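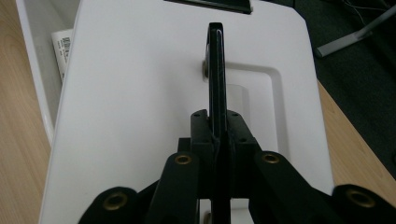
White plastic, rounded corners, and one small brass-colored bolt head.

I have been thinking about white plastic for most of March, and I blame my kitchen. It's a small kitchen in Tarville, in a house built well before anybody worried about where the blender would live, and every surface in it used to be wood. Butcher block, oak shelves, a pine table I dragged home from a yard sale in 2000 and sanded on the back porch until my wrists gave out. I love wood. I also love not oiling things, and one of those loves has been winning lately.

It started with a big white board. Smooth, a bit shiny, soft at the corners, with a rectangular hollow molded right into it. My friend Nerys Ruddock came over on Saturday, ran her thumb around the inside of the hollow and said it felt like a soap dish that had gotten ambitious. She meant it kindly, I think!

The hollow is the part I keep coming back to. The inside corners are all rounded over, so a sponge goes straight around without leaving a line of gunk behind it, and if you have ever gone after a square corner with a toothpick you know why I got excited. I called Mitsuko Yagi, who designed molded housewares for 46 different product lines before she retired to Bitesthorpe, and asked her whether those curves are there for people like me.

"Partly," she said. "Mostly they're there for the mold. Plastic doesn't like a sharp corner. It shrinks as it cools, and a tight corner is where it wants to crack. The cleaning is a bonus that the sales people take credit for."

She also told me to look at the shading. On a white piece the color can't help you, so your eye picks up the shape from the soft grays where a wall drops away. Mitsuko used to carry samples over to a window to judge them, and she'd send one back if the gray looked lumpy. I've been doing this in other people's bathrooms ever since (sorry, everyone).

Then there's the bolt head. It's tiny and brass-colored and it pokes up out of all that white near one end of the hollow, and I would have walked right past it a year ago. Now I think it's the best thing on there. Abílio Coelho, who runs the repair bench at Parry, is on my side. He likes any fastener he can see, and he has strong feelings about the ones he can't. "Give me a bolt," he told me, "and I'll give you your thing back next week. Give me glue and I'll give you a bag of pieces."

I did ask him about scratches, because glossy white shows its age and I'm not gentle. His advice was a soft cloth, warm water, dish soap, and to stay away from the green scrubby pads. For a stain he makes a paste of baking soda and leaves it on while he has his coffee. I tried that on an old plastic tray with a turmeric ring from a curry I'd rather not discuss. It took 2 rounds and most of a podcast, and there's still a faint yellow moon if you know where to look.

Delyth Dafis, my neighbor, thinks I've lost my mind. Her kitchen is all slate and copper and she says white plastic reminds her of the dentist. Fair enough. But she stayed for lunch, and she put her hand flat on the board while she was talking and left it there for quite a while — which I noticed, and which I have brought up with her since.

The pine table is staying, by the way. I oiled it last night.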